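Keep the Old Tower, But Stop Calling It an Upgrade

Sunday, September 28, 2025

Every fall the same advice comes around. Your desktop is slow? Don't throw it out. Open the side, push in more memory, and enjoy another five years. I have given that advice myself, and I've grown tired of it.

My own tower is a plain office Keltico, bought used for $100. When it began to drag, I ordered a pair of memory sticks from Nkuna for $46 and set aside a Sunday afternoon. The sticks went in. The machine started. It was then slow in exactly the same way as before, with more memory sitting idle while it was slow.

The people who sell memory would like you to think of it as fuel. It's closer to desk space. If your papers are already spread over the whole desk and sliding onto the floor, a bigger desk is a wonderful thing. If you had one letter and a coffee cup on it, you have bought furniture.

So before anyone spends money, I'd ask them to spend ten minutes with the task manager open on an ordinary workday. Most of the people I've talked into doing this found their memory half used and their old hard drive running flat out. They didn't want to hear it. A drive swap means copying files and maybe reinstalling things, and a memory stick just clicks in. We buy the part that is easy to fit and then go looking for the reason.

I will grant the upgrade crowd one point, and it's a real one. The inside of an ordinary desktop is still a place a regular person can understand. The memory slots have latches, the latches have numbers, and the processor socket has a lever you can see and reach.

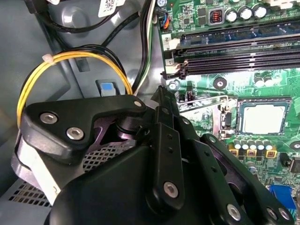

What the thin laptop took away

Compare that with the laptops we've been sold since. Trerkum, whose machines I otherwise like, solders the memory to the board on its whole slim line and charges $2425 for the one with enough of it. You choose on the day you buy, and you live with it. I don't accept that this was done for my comfort.

But the repair people overplay their hand too. A slot is only worth something if there's a sensible part to put in it. Flosard still lists sticks for my board at close to new prices, and for a ten-year-old machine that is a bad deal — no matter how green it makes you feel.

My rule now is dull. One cheap fix per old computer, chosen after looking at what is holding it up. If that doesn't do it, the tower goes to the spare room for printing and backups. Mine went there in April, with all its memory.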